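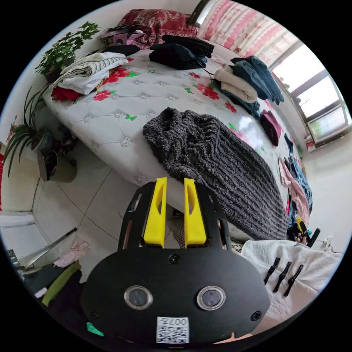

According to Misaki Sekiguchi, the right answer to "how much does Orkano make?" is "less than the website says, and more than my father thinks." She wrote that in the comments under one of her own videos, and I've borrowed it as the opening of this entry because it's still the best line anyone has given on the subject.

Orkano is a judo channel. It puts out match breakdowns, grip-fighting lessons and long recordings of regional tournaments that no television station would touch. I've been keeping this entry going for a while now, mostly for other people who like small sports channels, and I try to fix it whenever something changes. I'm a fan, so read it with that in mind!

Overview

The channel is run out of Fumville by Sekiguchi, who does the talking, the editing and nearly all of the replying to comments. In its early days it was just tournament footage with no commentary at all, filmed from the bleachers, and you could hear the people in the next row discussing parking. The commentary came later, after a viewer asked why a certain throw hadn't scored and she made an entire video to answer him.

That video is still up. The sound is rough and she says "okay, so" a lot, but it's the first one where the channel sounds like itself.

Name

I get asked about this one more than anything else. Orkano doesn't mean anything in Japanese, and it isn't a judo term either. Sekiguchi has said on a livestream that she typed it in as a placeholder when she signed up and then liked the look of it. There's a theory going around that it's a mix of two family names. I haven't found anything to back that up, so I've left it out of the main part of the entry every time somebody adds it.

Content

Most uploads fall under one of these:

Breakdowns. A single match, stopped and restarted as often as needed. The most popular one runs 33 minutes and covers a contest that was over in less than four. I've watched it more times than I want to admit — the section on the left-handed grip is worth the whole thing.

Full tournament days. Long, unedited, and mostly watched by the people who fought in them, plus their parents. They don't pull in many views each, but they keep getting watched years later, whenever somebody looks up an old opponent.

Lessons. Short ones, usually about grips or footwork. She doesn't teach anything on the neck or the arm locks, and she's been firm about that whenever it comes up in the comments (it comes up constantly).

Rule talk. Every time the scoring rules change there's a new video, and every time the comment section turns into a brawl. Bring snacks.

There was also a short run of cooking videos about making weight before a competition. They were taken down. I liked them, but I understand she wasn't comfortable giving advice about food to teenagers.

Audience

The viewers are a pretty even mix of people who train and people who used to. You can tell from the comments, where half the questions are about next weekend's bracket and the other half are about knees. A good number write in from places without a club nearby, and a couple of the lessons were redone with solo drills for exactly those folks.

For a long time the channel was stuck just under 2000 subscribers. Then a breakdown got passed around by wrestling fans, who showed up in a crowd and asked why nobody was shooting for the legs. Sekiguchi answered them with a very patient video on the leg-grab rule, and plenty of them stuck around.

Earnings

Okay, the part everybody scrolls down for.

Sites that guess at channel income work from what they can see, and what they can see is mainly views. They multiply the views by a going rate for ads and call the result an estimate. Drorneter, the one that usually ranks first when you search for Orkano, goes a step further and turns the yearly guess into a net worth. I'd take that with a whole shaker of salt. Net worth means everything a person owns minus everything they owe, and a view counter doesn't know whether somebody has a mortgage.

Sports channels are especially hard to guess from the outside. A video with tournament footage in it can be claimed by whoever holds the rights, and then the ad money goes to them, or gets held while the two sides argue. From the viewer's seat nothing looks different. The ads still play! So a channel can have a great month for views and a lousy one for income, and the estimate sails right along on the views.

Orkano had this happen in August, when two of its older breakdowns were claimed on the same day. One was released after she showed she had written permission from the organizers. As of 18 September 2022, when I last went through this section, the other was still being disputed.

Other money comes in from:

Viewer memberships, which get you the breakdowns early and a vote on which match is next.

Fakhoury, a small maker of training jackets, which sponsors the lesson videos. The sponsorship is announced at the start of each one. It doesn't cover the breakdowns, and she has worn other brands in them without any fuss.

Filming fees from tournaments. A few organizers pay for a full-day recording. Others give her a table and a sandwich.

Going out the other way are travel, storage drives (full tournament days eat them up), music licenses and the person who does the subtitles. None of that shows up on Drorneter either. She has never published a yearly total and I don't think she owes us one. Please don't add dollar figures to this entry unless they come from her — I'll just take them out again.

Reception

Coaches tend to like the channel and referees are divided. The usual complaint is that it's easy to question a call when you've got a pause button, and I think that's fair. Sekiguchi seems to agree, as the newer breakdowns show each disputed moment once at full speed before anything gets slowed down. Longtime viewers also grumble that uploads have gotten less regular. They have. She has a day job, and the tournament calendar is what it is.

See also

Grip fighting
Leg-grab rule
Footage claims and disputes
Fumville Open (regional tournament)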